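Burnon Kitchen Oddments Set

Everything that ends up on the worktop anyway, sold together for once. You get a yellow work glove with grip dots and a white cuff, a light blue pot holder with a loop for hanging up (you won't), two lavender sponges, a pale yellow cloth and a pink case to lose things in. 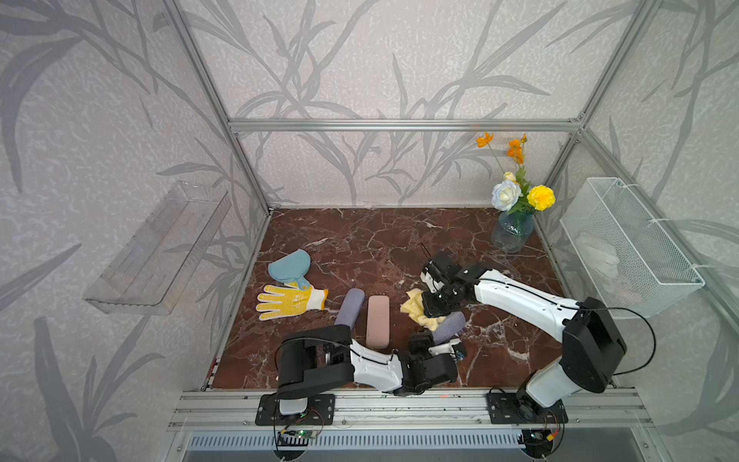 Delivery and returns

Orders over £36 go free. Returns within 8 days, please. Colin Staniforth opens the parcels himself and would prefer the sponges unused.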